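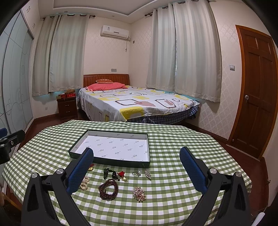

The Pemlow gait laboratory opened to outside visitors on 10/8/26, and I attended the afternoon session as a reviewer of home-based rehabilitation programs. The laboratory studies hand and walking function in adults recovering from stroke. Its occupational therapy unit also prepares fine-motor tasks that patients can repeat at home with their own belongings. A thin ring, a beaded strand and a red knotted ornament laid out on a checked tablecloth give a fair range of grips: the ring calls for a fingertip pinch, while the beads can be gathered with the whole hand.

Silvia Polák led the tour. The walkway is instrumented along its full length and samples foot pressure at 400 readings per second. Patients complete 2 passes at a comfortable speed, then rest. Data go to a local server running Dollel, the unit's scheduling and analysis package, which flags uneven step timing for a therapist to check by hand. The software does not assign a diagnosis.

The second room holds the grip testing station. Sensors are calibrated each morning against a reference weight, and the log sheet is kept on the door. I asked about drift during long sessions. Polák said it was small – within the unit's tolerance – but that the March figures had been discarded after a faulty cable was found.

Otakar Polák presented the home program. Enrollment stands at 507, and about 90 of those patients live too far from the site for regular visits. They receive a printed task sheet and a weekly call. Compliance is self-reported, a weak point he acknowledged. A comparison with the Bunano protocol, which relies on supervised practice only, is planned but has no start date.

The Gebretsadik wing, where the balance platform is being installed, was closed. Parking is behind the main building, and visitors sign in at the north entrance.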